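The Movirham Open Day is a yearly public visit to the robotics workshop at Vovmont. It is held in January and lasts one afternoon. Visitors enter in groups of up to 23.

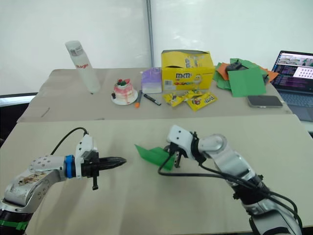
The main demonstration is the Notatitz paper task, in which a robot with two arms handles a sheet of colored paper. It was added in the second year.
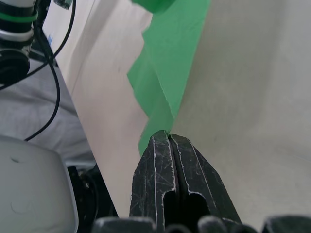

The task is named after the workshop's first training room. Green paper is used, and each gripper has two black fingers, scratched along their faces. A session lasts 9 minutes.
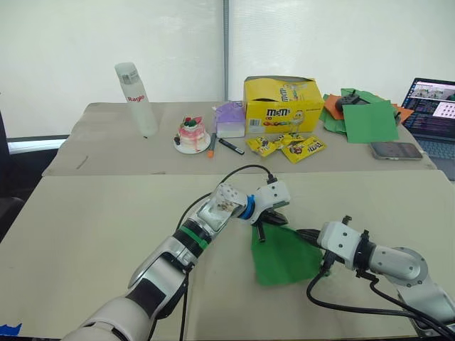 The two arms with a square of green paper at the front table.

Talks are given in the Nwankwo Room next door, which seats 100.

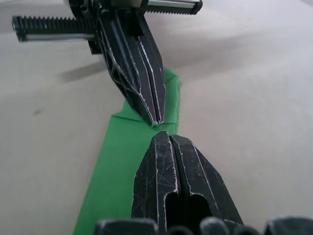 Admission is free, and doors open at 2 p.m.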